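Widcombe opens north units to antlerless elk, adds check station

Widcombe Ranch will add an antlerless elk season in its north units this November, with 80 tags split between two hunt periods. The change follows a winter aerial count that put the herd at 340 animals, above the level the property's habitat plan sets for the north side.

Tags are issued by unit. A hunter who draws the Amberg unit may not fill that tag in Vasconcelos, and the reverse also applies. The boundary is the two-track running along the ridge between the two drainages, marked with orange fiberglass posts at each gate and at every fence crossing. Hunters are responsible for knowing which side of the line they are on at the time of the shot. An animal that crosses the line after being hit may be recovered, but the guide on duty must be called by radio before anyone follows it.

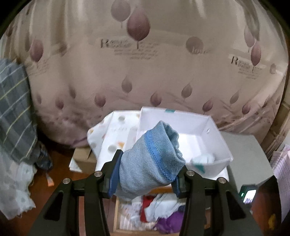
Both hunt periods are open to rifle and muzzleloader. Archery equipment may be used, though no separate archery period is planned for the north units. Minimum rifle caliber is .25, with expanding bullets only. Muzzleloaders must be .50 caliber or larger. Hunters will confirm zero at the range below headquarters before going out, on a paper target at 100 yards and again at 200. Three shots at each distance are normally enough. Anyone who cannot keep the group inside the marked circle may re-shoot later the same day.

Terrain in the new units is steeper than on the south side. The Amberg unit climbs to 2485 meters at the top fence and holds snow early on north-facing slopes. Vasconcelos is lower and more open, mostly sage benches with timber in the draws, and shots there tend to be longer. Vehicles must stay on numbered roads in both. Game carts are permitted. ATVs may be used for retrieval only, between 11 a.m. and 2 p.m. and again after legal shooting light, on routes shown in green on the unit map.

Meat care

Daytime temperatures in early November can still reach the fifties on the lower benches, and the ranch is asking hunters to have quarters off the bone or hanging within four hours. The walk-in cooler at headquarters has a load limit of 3000 pounds – space is first come, first served, and quarters must be in breathable game bags with the tag number written on the outside. Plastic bags will not be accepted in the cooler. Evidence of sex must stay naturally attached to one quarter until the animal has been checked.

Every elk taken in the north units goes through the new check station at the Vasconcelos gate, open from 9 a.m. until two hours after sunset. Staff will record dressed weight, pull a lower incisor for aging and take lymph node samples for chronic wasting disease testing. The stop takes 15 minutes on average. Heads must be brought in with at least four inches of neck attached, or the nodes cannot be sampled. Results are posted by tag number, and hunters are advised to keep each animal's meat separate until they come back. 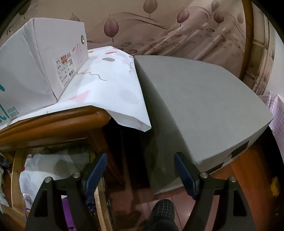 Booking and draw

Applications go through the Vikex booking system, which replaces the paper form used for the south side hunts. Applicants list a first and second choice of unit and period. Parties of up to four may apply together, and a party is drawn or passed over as a whole. Unfilled tags go on sale at 8 a.m. on the Saturday after the draw.

A hunter education number is required at the time of application. State licenses are not included in the ranch fee and must be in hand at check-in. Hunters who have already booked a south side bull hunt may add an antlerless tag if one is left over, but the two hunts cannot run on the same days.

The count will be flown again after the season. Tag numbers for the following year depend on that figure and on the ratio of calves to cows – if the herd drops to the planned level, the second period will be removed first. Bull tags in the north units remain closed.

Unit maps can be picked up at headquarters or downloaded from the booking page. The printed version shows water tanks and gates that have been moved since the last edition, and older maps should not be used for the Amberg side.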